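Search this site... Go

7/16/22

Up before six and out on the hill path with Emrys, and what a morning! We'd been promised rain and got the clearest sky of the whole trip. Sovholm looks tiny from up there – just the church, the ferry slip and that row of red boathouses Benedetta keeps trying to paint. I counted 355 steps on the last stretch. Emrys made it 358, so we had to go back down and do it again (I was right, by the way!).

Bread and tomatoes at the top, then a long slide down through the bracken on the far side. My legs are scratched to bits and I don't care one bit. 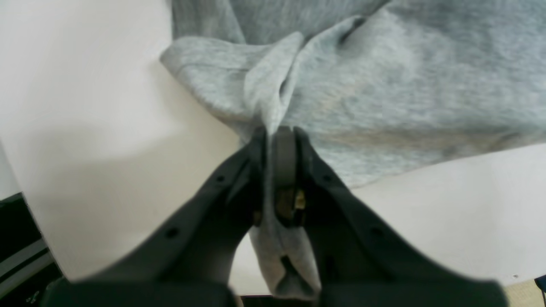

Grey fleece, white tabletop.

Spent the afternoon sorting clothes for the boat, as the evenings on deck get properly cold once the sun drops. Gemma swears by two thin layers. I am a one thick layer person and always will be. Rogério rang halfway through to say the crossing is on, and there are three bunks left, so we all fit!
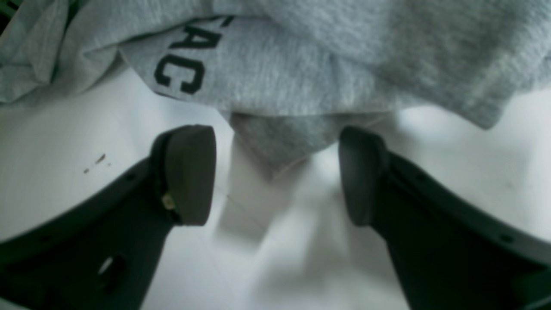 Supper was Lino's fish stew, which he has been talking up since March, and it really was that good. Saffron, fennel, masses of garlic. I had three bowls and then somehow some plum cake as well. He won't write the recipe down but he let me watch, so I've scribbled what I could in the back of this book – onions go in first, very slowly, lid on.

Must sleep. Ferry horn goes at seven and I still haven't found my other sandal.

Filed under: Diary, Islands, Walking
Print this entry | E-mail to a friend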